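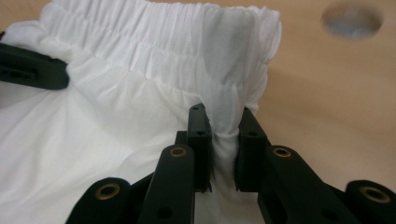
A fold of thin white cloth held between the finger pads of the hand-held gripper, with the elastic waistband still on the table.

Garment folding gets its first real numbers

Big month for the laundry bench at Farden! The folding policy we started training in February now has results worth sharing, and they are better than most of us expected.

The training set is 384 demonstrations, all collected by hand with the gripper tool — no robot arm involved until test time. Our partners in Mirnton recorded part of the set on their own tables, which gave us a nice spread of lighting and surfaces. Shirts went well from the start. Thin pants and shorts with gathered waistbands were the headache, as the policy kept grabbing two layers where it wanted one, and then the whole fold went sideways.

What helped was a change to the labels. Each demonstration now marks the moment the fingers close and whether the pinch caught a single layer or more, and the policy learns to predict that before it lifts. If it expects a bad pinch it opens up, shifts a little and tries again. Over 50 test runs on garments it had never met, completed folds went from 21 to 37. Four of the misses were on the same pair of shorts, which we are keeping for next time.

The Sallulville group will repeat the tests on their own arm over the summer, and we hope to grow the set to some 1,000 demonstrations, with towels and fitted sheets in the mix. Fitted sheets! Wish us luck.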